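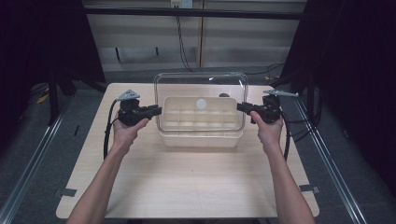
Clear compartment box with cream tray, Killenent Study Collection

To: Flistimell list (collections storage and supplies)
From: Office of Collections Care, Killenent
Subject: Re: Divided boxes for small loose items

Dear colleagues,

Thank you to those who wrote with questions about the divided boxes adopted by the Killenent Study Collection for buttons, buckles, beads and similar small items. The fullest set of questions came from Dušan Procházka, whose message is quoted with our replies beneath it. Other members raised several of the same points, and we ask that they accept this message as our response.

On Procházka, Dušan wrote:
> Our department is preparing to rehouse the fastenings in the Eze bequest.
> At present they are held in paper envelopes inside shoe boxes, and the
> envelopes have begun to split. I understand that Killenent has moved to
> a clear box with a divided tray. Could you advise on the following:
> whether staff can identify the contents without lifting the lid; how
> items are kept from moving between compartments; and how the boxes are
> labeled. We also hold a number of older Bollex cases with foam inserts
> and would like to know whether these should be retired at the same time.
> Any guidance on quantities would be welcome, as our order must be placed
> before the end of April.

Our replies follow in the order of the questions.

1. Identifying contents

The outer box is transparent and the tray is cream colored, with low ribs dividing it into a grid of cells. Staff have found the pale ground suitable for dark horn, jet and most metals. It is less suitable for mother-of-pearl and bone, and for those we place a square of gray acid-free tissue in the cell before the item goes in. The divisions can be seen through the clear lid, and for a routine location check we do not ask staff to open the box. A full inventory check is a different matter and the lid should come off. The rim is shiny and throws back overhead light, so readings taken through the lid should be repeated if there is any doubt about an accession number. 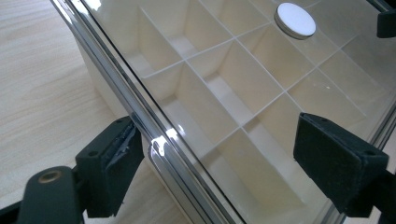
2. Movement between compartments

The boxes are to be carried level at all times and with both hands. Flat items such as sequins and washers may travel over a divider if a box is tipped, and they should be bagged before they are placed in a cell. Beads on their original thread are not to be divided among cells. If a strung group will not fit in a single compartment, it belongs in a shallow drawer.

No cell should be filled above the height of its ribs. Where a group is too large, continue it in the next cell and record both positions on the contents sheet.

3. Labeling

We number the cells from the back left corner, reading across, and keep a printed contents sheet with each box. Adhesive labels are not placed on the ribs or on the tray floor. The box number is written on a tag tied to the storage tray beneath, and it is repeated at the head of the contents sheet.

4. Older Bollex cases

We retired ours. In 2 of the cases the foam had become tacky, and 7 buckles had to be referred to the conservation bench. Cases with sound foam may remain in use for tools, but we would not return collection items to them.

5. Quantities

Our fastenings series required 18 boxes, with 3 held in reserve. Departments with more beads than buttons will need fewer. We suggest that a single drawer be rehoused first and the order calculated from the result.

A blank contents sheet is available on request from this office. Please reply to the list if your question may be of use to other members, and to the office directly for matters concerning individual objects.

Office of Collections Care
Killenent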